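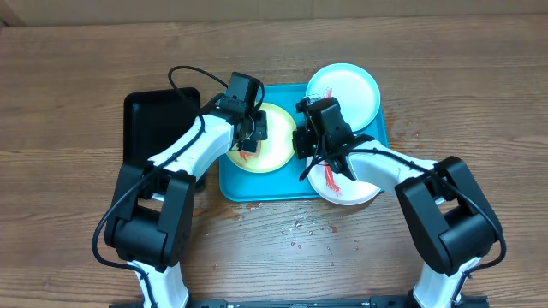
PRODUCTS / TABLETOP AUTOMATION

Tesby opens orders for two-arm dishwork kit

Tesby has begun taking orders for the Vidal, a bench-mounted pair of robot arms sold with software for wiping and handling tableware. The kit lists at $3,820. A version without the second arm costs less and will ship later, the company said from its office in Gullport.

Both arms have black and white parts and carry grippers. In the plate task, the left gripper presses a small sponge or cloth to a yellow plate next to an orange-red stain, with the right gripper's fingertips at the opposite edge. Two white plates with red streaks share the same blue tray.

The software comes with 78 recorded tasks. Buyers can add their own by guiding the arms by hand; Tesby recommends at least 20 repetitions for each new task. Cables run outside the links and can be replaced without opening the joints. The grippers are rated for splashes but may not be submerged.

Grestitier, which handles distribution, has 1,286 units allocated for the first production run. Deliveries start in July. The price includes the mounting bar, power supply and one year of software updates. Trays, dishes and a host computer are sold separately.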